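Filed under: Diary / Navy Family History

Print this page | E-mail this entry

02/07/2025

Finished the third box of Grandfather's papers today. He served on the tender Bunero and hardly spoke of it. The box holds 3 notebooks and almost 200 letters, most of them to his sister in Trongate. I read 40 before lunch and typed up the ones that mention the ship.

The best is from February 1945. He had been moved from the engine room to the mail office and was sore about it. He writes that the coffee was worse up there and the chief, a man named Pfeiffer, counted the stamps twice a day.
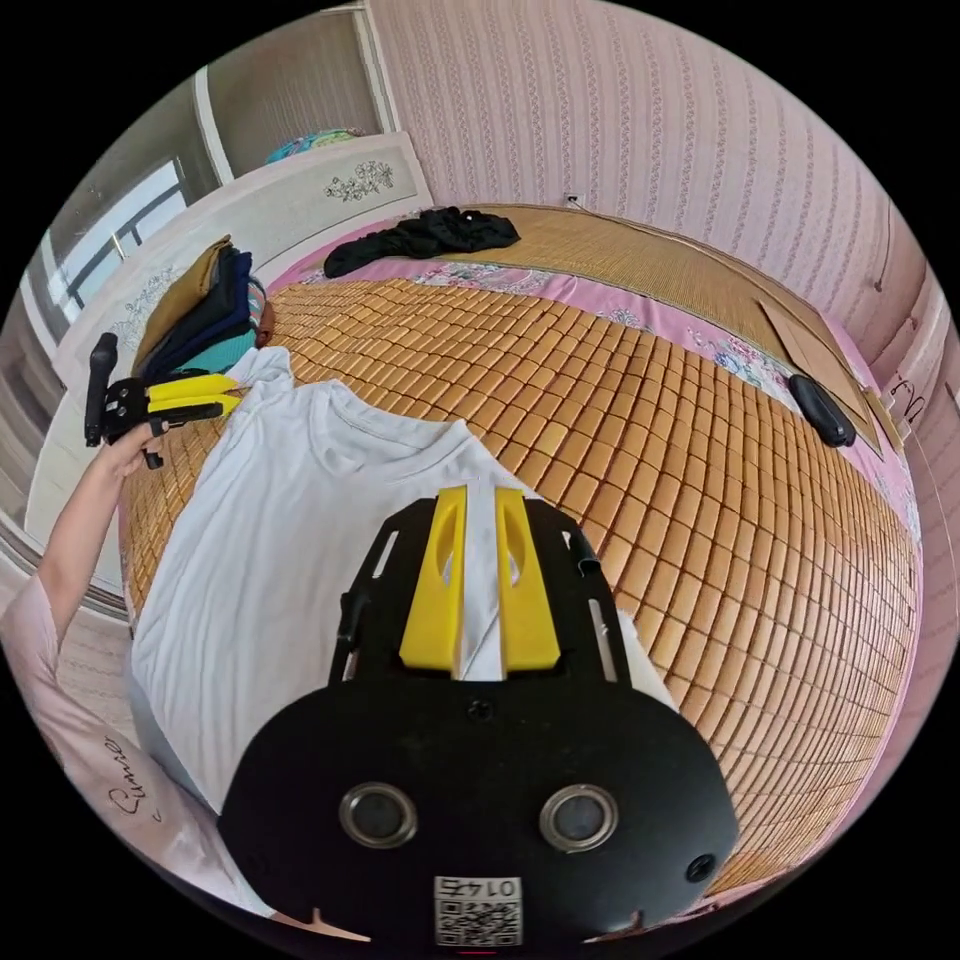 Nobuhle Molefe wrote back this afternoon to say the stamp counting was normal, and that I should check the muster rolls for Pfeiffer before I trust the spelling. I will send for them. Her other point was that the ship carried 900 men at most, so his figure in the second notebook is too high.

Still no idea what "Dilemum" means. He uses it in four letters, always with a capital. It could be an island, a bar or a nickname for an officer. Put it on the list.

Stopped at five. My eyes were tired and the ink on the later pages is faint.
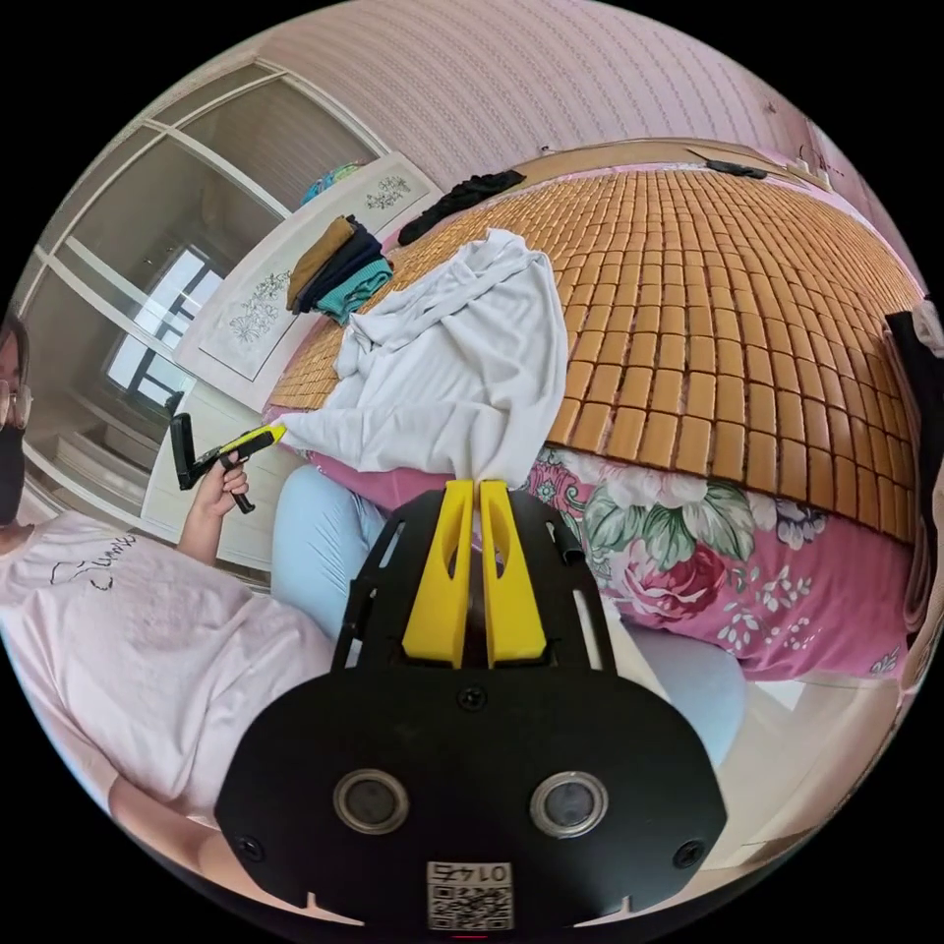 Yellow fingers and a face mask, February.

Comments

dale_r: My uncle was on a tender too. Same complaint about the coffee.

Marnie: Try Dilemum as a dog's name. Crews kept dogs.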